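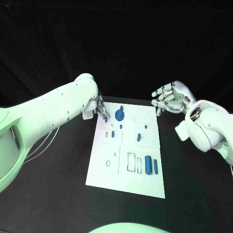
夹爪手在装配任务中途突然松开零件，最常见的原因是什么？
最常见的原因是手指驱动器过热后进入降额保护。驱动器把保持电流压下来，指尖压力随之不足，零件就会滑落。控制台上会出现故障码 2434，手臂本身不会停，仍按原轨迹走完，所以很多人第一眼以为是轨迹出了问题。

这份问答适用于哪些设备？
适用于 Bravberg 实验室目前在用的 Kvam 双臂平台，控制软件为 Treltetti。单臂版本的故障码相同，复位步骤不同，请看单臂版手册。

故障码 2434 和 3324 有什么区别？
2434 是手指驱动器降额，属于警告级，任务不会自动中止。3324 是腕部通信丢失，属于停机级，手臂会抱闸，手指保持最后一个指令位置。一月份的那次事故里两个代码先后出现，先是 2434，随后 3324。日志按时间倒序排列，读的时候请从下往上看。

一月份那次事故具体是怎么回事？
当时正在做插件任务，右手夹着小插销往孔位移动，降额后插销滑出，卡在指节之间。手指继续闭合，位置误差累积，腕部线缆在手臂回退时被拉松，通信随即中断。值班人员按了急停，没有人受伤。损坏的是一根腕部线缆和一个指节的销轴，两样都已更换。

零件掉了，可以直接伸手进去捡吗？
不可以。2434 不会让手臂停下来，画面上看着不动，可能只是在等下一条指令。先按急停，等控制台显示“已抱闸”，再进入工作区。两条手臂都要确认，只确认出故障的那一条不够。

为什么不把 2434 直接改成停机级？
我们试过。改了以后，手臂会在夹着零件悬空的时候停住，恢复时要人工托住零件，反而增加了手伸进工作区的次数。现在的做法是收到 2434 后，先把当前动作走到最近的安全点，再暂停任务。这项改动已经合入 Treltetti，由 Dorian Caron 负责维护，旧版本需要手动打补丁。

手指夹着零件时急停，零件会掉吗？
一般不会。急停后手指保持原位，靠减速器自锁夹住零件，但夹持力不保证。细小的零件尤其不要指望它一直夹得住，恢复之前先把零件取下来。取的时候用塑料镊子，不要用手指去掰指节。

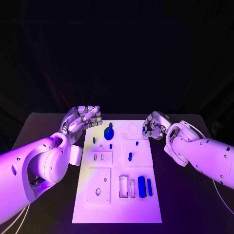
线缆检查是复位流程里最容易被跳过的一步，事故之后我们把它放到了重新上电之前。检查时先看腕部接头有没有松动，再沿着线缆往下摸到底座，确认没有压痕和扭结。手臂下方的白色细线要特别留意，它垂向桌沿，手臂大幅回退时有可能被带住。像右手这样捏着蓝色小插销的姿态，也不要直接上电，应先急停、取下插销，再让手指回到张开位。左右两侧都查完，在记录表上签字，然后上电。

复位的完整顺序是什么？
1. 按下急停，确认两臂均已抱闸。
2. 取出手指间和板面上松脱的零件。
3. 检查两侧线缆和接头。
4. 在 Treltetti 中导出日志，再清除故障码。顺序反了，日志里的驱动器温度会丢失。
5. 松开急停，低速回零。
6. 手指空载开合 12 次，没有异响和报警，才能恢复任务。

驱动器过热后要等多久？
不按时间算，看控制台上的温度状态。状态从“降额”变回“正常”之后再继续。用风扇直吹没有太大作用，热量主要积在手掌壳体里面。

同一班次里反复出现 2434 怎么办？
出现 2 次就停止该任务，把手送检。不要通过调高电流上限来消除报警，那会让销轴磨损得更快，一月份更换下来的那根销轴上就能看到明显的偏磨。

换一种零件会好一些吗？
细插销比粗圆柱更容易触发降额，因为捏夹时只有指尖受力，保持电流偏高。任务里如果两种零件都有，建议先放圆柱，把插销分散到后面，中间让手指张开休息。

改变照明会影响判断吗？
会影响人，对驱动器没有影响。彩色灯光下指节的缝隙不容易看清，检查线缆和销轴时请切回白光。视觉定位方面的问题不在本页范围内，请看标定说明。

备用线缆和销轴从哪里领？
腕部线缆由 Skumelach 供货，放在 Bravberg 备件柜的上层，销轴在下层，按左右手分开装，两侧不能互换。领用后在登记本上写明故障码和更换的部位。

发现本页没有提到的故障码，找谁？
先急停，保留现场，不要清除故障码，把导出的日志发给 Dorian Caron，并写明当时手里夹的是哪种零件、哪一侧先报警。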